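第四节 桌面、夹爪和行星齿轮的装配练习

前面三节把底座、供电和两条手臂都装好了，现在轮到我最喜欢的部分：让它真的去碰零件。这一节我写得啰嗦，因为我自己在这儿卡得最久，从七月一直折腾到交稿前几天。你要是只想快点跑起来，先看步骤，注释可以晚上躺着看。

先说清楚我们要干什么。两条手臂，每条一个平行夹爪，面前一张桌子，桌上一套行星齿轮的零件。目标是让手臂把小齿轮逐个放到圆盘上，中间那个孔留着最后装太阳轮。听起来像小孩玩具，做起来一点都不像！

本节用到的东西

装好的双臂一套（第一到第三节）
夹爪指尖一对一对备好，我用的是橙红色的打印件，什么颜色都行，但最好跟齿轮的银色、桌布的深色都拉得开
深色桌布一块，要能盖住整个工作区
带中心孔的金属圆盘一片
小直齿轮四个，三个上盘，一个练抓取
内六角扳手、软毛刷、扎带、美纹纸胶带
装了 Clukedano 的电脑（我在共享工坊用的是一台旧台式机，完全够）

注意：手臂通电以后，手不要伸进两条手臂之间。我知道你会想“就拨一下齿轮”。先按暂停，再拨。急停按钮放在你不用站起来就能拍到的地方。

4.1 铺桌布

1. 先把桌面擦干净。一粒铁屑垫在布下面，小齿轮就会歪，歪一点点夹爪就夹偏。

2. 把布铺上去，从中间往四边抹平。折痕不用熨到完全消失，浅浅几道没关系，我那块布左边有一道竖的折线，怎么抹都还在，后来干脆不管它了。会鼓起来的那种褶子要处理掉，拿胶带把布边往桌子底下拉紧。

3. 用手掌在布上推一推。布要是跟着跑，胶带再加两段。

注：为什么不用白布？我一开始就是白布，齿轮反光，布也反光，相机那边糊成一片，Ans Baert 路过看了一眼就让我换深色的。她说得对，换完当天识别就稳了很多。发亮的缎面布也别用，绒毛长的也别用，绒毛会缠进齿里。

4.2 检查夹爪和指尖

1. 断电，用手捏住指尖左右晃。能晃动就拧紧螺丝，拧到不晃为止，别再使劲。打印件会裂，我裂过 3 个。

2. 看一眼两个指尖合拢时是不是平的。拿一张纸夹住往外抽，上下受力差不多就可以了。上松下紧的话，把松的那一侧垫一小条胶带。

3. 通电，在 Clukedano 里打开“夹爪”页面，点“全开”，再点“全合”。听声音，正常是很短的一声。如果一直嗡嗡响，马上点“放松”，多半是合拢位置设得太过了，电机还在往里挤。

4. 左右两边都做一遍。别偷懒只做一边！

5. 把左臂和右臂分别移到桌布上方，指尖朝向工作区，离布留出一个指头的高度。这是后面所有动作的起点，存成“待机”。

4.3 理线

这一步大家最容易跳过去，然后在最奇怪的时候后悔。手腕旁边的小接头上会出一根细线，手腕转动的时候它得有余量，余量太大又会扫到桌上的零件。

1. 把手腕转到一个方向的尽头，看线绷不绷。再转到另一头，再看。

2. 让线绕一个宽松的弧再回到手臂上，用扎带松松地固定。扎带扣上以后应该还能塞进一根牙签。

3. 慢速走一遍“待机”到桌面中心，眼睛只盯着线，别的都不看。

小心：扎带剪口要剪平，尖的那种会划手，也会划线皮。Karlijn Leemans 帮我试装的时候手背上就被划了一道，从那以后工坊里多了一把平口剪。

4.4 摆零件

1. 圆盘平放在布上，稍微偏向右臂一点。我试过放在正中间，左臂够得着，右臂反而要把手肘拐得很别扭。

2. 把三个齿轮放到圆盘上，围着中心孔，间隔大致均匀。第一次练习不用对得很准，齿轮有一部分伸出盘边也没事，我们先练的是“看见、夹住、放下”，对孔位是第五节的内容。

3. 第四个齿轮放到圆盘左边的布上，跟圆盘之间留一条缝。缝要宽到指尖能下去。齿轮一律平躺，齿朝四周，孔朝上。

4. 人退开，两条手臂回到“待机”。摆好以后对照一下布局，大方向差不多就可以往下走。

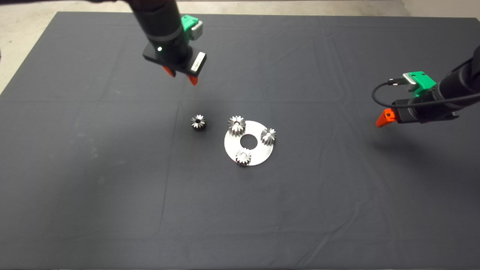
4.5 第一次抓取

1. 在 Clukedano 里新建一个任务，名字随便，我的叫 Kabbaj，别问，那天随手敲的。

2. 速度设成最低一档。真的，最低。齿轮掉地上滚到柜子底下你会花掉整个晚上。

3. 选左臂，点“手动引导”，握住手腕（别握线！）把它带到那个单独的齿轮正上方。两根手指要分在齿轮两侧，从上往下看，齿轮中心孔正好在两指中间。

4. 往下带，直到指尖刚刚快碰到布。布被指尖压出小坑就说明太低了，抬一点点。

5. 点“记录”，再点“合拢”。力度先填 329。这是 Clukedano 自己的刻度，没有单位，我从小往大一点点试出来的；你的指尖材料不一样，可能要改。夹起来会滑就加，指尖明显弯了就减。

6. 抬起，停住，看齿轮有没有转。夹在齿顶上的时候它很爱转，稍微换个角度，让指尖压在相对的两处齿上，会稳得多。

7. 原路放回布上，点“张开”，再抬起手臂。顺序千万别反过来。

8. 重复，直到连着几次都不滑。中间滑了就从头数，我是这么要求自己的，你可以对自己好一点。

注：如果左臂每次都偏向同一侧，别急着改任务里的坐标，先回去做第三节的零点校准。我有一次改坐标改了一晚上，最后发现是底座的一颗螺丝松了，气得我当场去买了杯咖啡。

4.6 右臂配合

1. 左臂先退回“待机”。两条手臂同时在圆盘上方的动作，等第六节再说。

2. 右臂从侧面靠近，手指略微朝下，停在盘上右侧那个齿轮旁边。先别夹，看看影子。我工坊的灯从上面打下来，手臂的影子会落到布上，影子一旦盖住齿轮，相机就容易认错边缘。

3. 影子太重的话，把灯挪一挪，或者在对面加一盏柔一点的。我加的是一盏旧台灯，外面罩了张描图纸。

4. 走一遍抓取和放回，步骤跟左臂一样，力度可以沿用左臂的值。

5. 最后检查圆盘有没有被带动。如果夹齿轮的时候盘跟着跑，说明指尖下得太低，蹭到盘面了。

小心：圆盘边缘可能有毛刺，拿的时候捏平面，别用手指沿着边抹。

4.7 常见毛病

夹爪合拢后没有夹到东西，软件却显示“已抓取”
合拢位置的阈值太宽。打开设置，把“空夹判定”调紧，再空夹一次，应该显示“未抓取”。

齿轮认成了两个
几乎都是反光。先换灯的角度，再把相机曝光降一档。我这边用的曝光值是 1275，你可以从这里开始试，相机型号不同差别会很大。

放下以后齿轮粘在指尖上
指尖有油。齿轮买来通常带一层防锈油，用纸巾擦，再用软毛刷把齿缝刷一遍。指尖也擦。

手腕转到一半停住
八成是线。回 4.3。

Rellon 的控制板亮着灯但手臂没反应
先看急停有没有弹起来（我每周都会忘一次），再看 Givano 电源的输出开关。还不行就关机，等指示灯全灭，再开。

4.8 收工

1. 两条手臂回“待机”，夹爪张开，点“放松”。放松之前用手托一下手腕，免得它往下沉，砸到零件。

2. 先收齿轮，再收圆盘。齿轮装进有盖的盒子，别散放在布上过夜。

3. 断电，把任务文件另存一份。我习惯在文件名后面加上用的哪种指尖，换过指尖以后旧的力度值就不能直接用了。

4. 布留在桌上也行，盖一张纸挡灰。

本节最后修改：2022-08-17。第五节讲对孔位，需要提前打印一个定位圈，文件在下载页的“配件”里，打印大概要 2 小时，可以今晚先挂上。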